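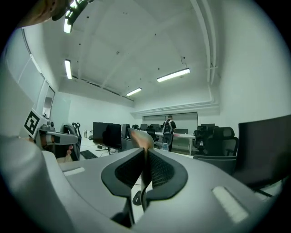
Fig. 4. Hand-held grippers, one with a square black-and-white marker.

4. Setting up your Halik dehumidifier

Read this section before plugging anything in. We know you have already plugged it in. Unplug it.

4.1 Letting it settle

1. Stand the unit upright on a hard, level floor. Carpet counts as neither.
2. Leave it alone for 2 hours. The oil in the compressor needs to drain back to where it belongs, and it cannot be hurried by pressing buttons.
3. Peel the blue tape off the tank. All of it, including the strip underneath.

Note: Keep 20 inches clear behind the rear grille. Curtains are the usual offenders, followed by bathrobes.

4.2 First run

1. Push the tank in until it clicks. A tank that looks pushed in and has not clicked will stop the unit from starting, and our support line will ask you about it first.
2. Plug directly into a wall outlet. No extension cords, even the good one.
3. Hold POWER until the light turns green.
4. Choose a humidity setting with the arrows. The factory setting suits most basements.
5. Close the windows. The unit can dry a room – it has no plans for the rest of the county.

Caution: Do not drink the water in the tank, or give it to the dog. Do not put it in the fish tank either.

4.3 Error codes you may meet

E1: Tank full or missing. Empty it or find it.
E3: Room too cold. Common in garages before April.
E7: Filter clogged. Rinse it in lukewarm water, let it dry completely, and slide it back with the tab facing you.

For continuous draining, fit the hose (part 278, sold separately, sorry) and go to Section 5.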